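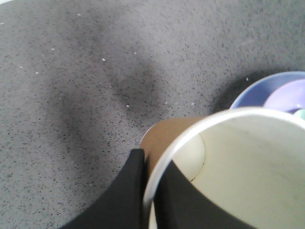
La planificación necesita saber cuándo no ve

En Markurby hemos dedicado buena parte de los últimos meses a una discusión que, desde fuera, puede parecer menor: qué debe hacer el planificador cuando la cámara de muñeca se encuentra tan cerca del objeto que este ya no cabe en la imagen. Un vaso de papel blanco visto casi desde arriba, con un dedo de la pinza junto al borde y el otro superpuesto a la pared interior, deja de ser un vaso para la mayoría de los detectores. Pasa a ser una banda curva y clara, y poco más.

La posición que defendemos en este texto es sencilla de enunciar. El módulo de percepción debería declarar su propia incertidumbre en cada ciclo, y el planificador debería estar obligado a leerla. Hoy, en demasiadas arquitecturas, la percepción entrega una pose y el resto del sistema la acepta como un hecho.

El caso de los recipientes apilados o contiguos ilustra bien el problema. Detrás del vaso blanco asoma uno marrón, y de él solo se distinguen el borde y una parte del cuerpo. Un estimador entrenado con objetos completos tiende a resolver esa situación de dos maneras igualmente insatisfactorias: fusiona ambos contornos en una sola instancia o descarta el segundo por falta de superficie visible. En cualquiera de los dos supuestos, el planificador recibe un espacio libre que no existe.

Las sombras plantean una dificultad distinta. Sobre una encimera gris moteada, una sombra amplia y difusa oscurece la textura sin borrarla. Los métodos de segmentación basados en umbrales la convierten con facilidad en obstáculo. Los métodos aprendidos suelen ignorarla, lo cual es correcto casi siempre, pero no dejan constancia alguna de haberlo hecho. Para quien debe depurar una trayectoria anómala semanas después, esa falta de constancia resulta costosa.

En la biblioteca Stemex, que mantenemos como herramienta interna, adoptamos en mayo un contrato de datos más estricto entre los dos módulos. Cada estimación de pose va acompañada de tres campos obligatorios: la fracción visible del objeto, la antigüedad de la última observación completa y una lista de las instancias parcialmente ocultas. Si falta alguno, el mensaje se rechaza. La medida fue recibida con reservas, dado que obligó a modificar cuatro componentes que funcionaban de manera aceptable.

Para valorar el cambio revisamos 336 registros de agarre. La conclusión que extraemos es cualitativa y limitada a nuestro entorno: los registros con el contrato nuevo pueden interpretarse sin recurrir a la persona que escribió el controlador. Consideramos que este solo beneficio justifica el esfuerzo - incluso si la tasa de agarre permaneciera inalterada.

Se ha objetado, en particular desde el proyecto Heitmann, que un modelo de extremo a extremo hace innecesaria esta separación. La objeción merece respeto. Una política aprendida puede acercar los dedos al borde de un vaso sin representar nunca el vaso de forma explícita. Ahora bien, la exigencia de trazabilidad no desaparece con la arquitectura. Una política que no puede informar de su grado de confianza traslada la carga al integrador, que habrá de rodearla de comprobaciones externas.

También se invoca el coste de cómputo. En el simulador Jisia, los campos adicionales añaden una latencia que el lazo de control absorbe sin dificultad, siempre que la lista de instancias ocultas se mantenga acotada. Nosotros la limitamos a cinco entradas y revisaremos esa cifra cuando trabajemos con superficies más cargadas.

Proponemos, por tanto, que las interfaces entre percepción y planificación se documenten con el mismo rigor que las interfaces eléctricas. El esquema de mensajes de Stemex está a disposición de los grupos que deseen adoptarlo o discutirlo, y las observaciones recibidas se incorporarán a la próxima revisión del contrato.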